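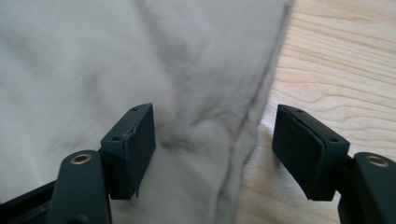 About Molix

Molix writes control and perception software for two-finger grippers that handle cloth and other soft goods. The company is based in Morkirbridge. We sell software licenses and integration work. We do not build arms, grippers or cameras, and we do not resell them.

Most manipulation software assumes that an object has a shape and keeps it. A towel or a shirt panel changes shape every time it is touched, and its outline seldom tells the planner where a second layer begins. Our work starts from that problem. The stack estimates the state of the material from images taken near the fingers, picks a contact point, plans a short motion, and estimates the state again before going further.

What we make

Cemico is the perception package. It takes a color image stream and returns a set of labeled curves: outer edges, hems, folds and creases. Each curve carries a confidence value and a side, so that the planner knows where the cloth is and where the table is. Plain fabrics without print give the least texture to work with, and a shallow fold can look a lot like a shadow. Cemico therefore reports low-confidence curves as undecided and leaves the choice to the planner, which may ask for another view. The package runs at 40 frames per second on the reference computer listed in the release notes.

Bassi is the planning and control package. It accepts curves from Cemico, or from a customer's own perception code through the same message format, and produces finger trajectories. Motions are short by design. A typical plan covers the approach, the closing of the fingers and a small test lift, after which Bassi stops and waits for a new estimate. The inner control loop runs at 400 Hz. Limits on closing force, approach speed and table clearance are set in a single configuration file and checked before every plan is released to the controller.

Both packages come with a replay tool. It loads a recorded session, steps through images and finger positions on a common clock, and shows which curve the planner selected at each step along with the ones it rejected. Our own engineers spend more time in this tool than in any other. Customers get the same build.

How we work

Development is split into perception, planning, and tooling. Each group owns its tests. A change to Cemico has to pass the recorded test set, currently 700 sessions, before it goes to the bench. The bench tests then run on real fabric, with hems and wrinkled areas included, and the results are stored with the software version, the camera calibration and the gripper settings. A result with any of these missing is discarded.

Sessions are recorded with hand-held gripper tools as well as with arms. The hand-held tools carry a camera and use the same finger geometry as the target gripper, so the recordings can be used in training and in replay without conversion. Operators are asked to keep failed grasps in the record. Deleting them makes the test set look better and the software worse.

Interfaces are versioned separately from the packages. A message format stays supported for two major releases after its replacement. Releases are made twice a year, with the larger one in July. Fixes for safety limits are shipped as soon as they pass testing and are never bundled with new features.

What we need from a customer

Integration starts with a sample set: 100 pieces of the material to be handled, in the condition in which they will reach the cell. Pressed samples are of little use if the line delivers crumpled ones. We also need the gripper model, finger drawings, camera mounting dimensions and the controller's command interface. Lighting should be described, or better, measured at the work surface.

From these we prepare a feasibility report. It states which grasps the current software supports, which need new training data, and which we would decline. Transparent film, open nets and loose yarn are outside the present scope. Leather is handled case by case.

Support

Support requests go to the engineering group that owns the package. Please attach the replay file, the configuration file and the version string printed at startup. Requests about arm drivers should go to the arm vendor first, unless the fault also appears in the Bassi simulator.

Page last updated 10/10/24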